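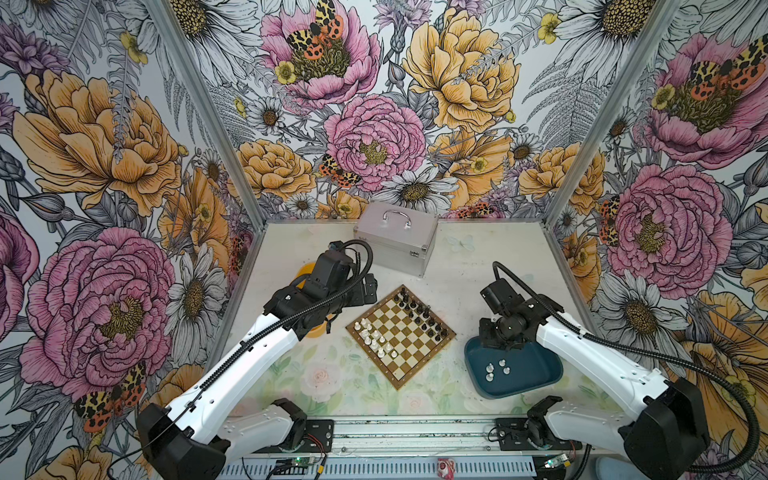
A shared workshop in Potwood has a pair of robot arms setting up and clearing a small chessboard, the latest step in a build its members call Alto.

The project began in March in a corner of the Urnlow workshop, where 87 members pay for bench space and use of the tools. The two arms are mounted on an aluminum rail at the front of the table, and each picks up pieces with a black gripper. A tray beside the board holds the pieces that are out of play.

Alto does not play chess. Members move the arms by hand through a task, record the motion and use the recordings to train the software that runs them. The group has logged 2459 recordings so far, most of them single moves from the tray to a square. Sessions run in the evening, after the saws in the next room are shut off.

Pawns have been the hardest part. They are short and stand close together, and the grippers tended to knock over a neighbor on the way in. Members printed 7 versions of the fingertips before settling on a narrow one with a rubber pad. In the last test the arms placed 100 pieces in a row without a drop – the bishops took the longest.

The walls around the table are covered in floral wallpaper with peonies, daisies and moths. The group plans to repeat the tests against plain white panels in June to see whether the background makes a difference.

The control boards came from Zaugg, a parts shop that gives the workshop a discount. Wiring notes and a parts list are kept in a binder at the front desk, and the group says it will post them online once the cable routing is final.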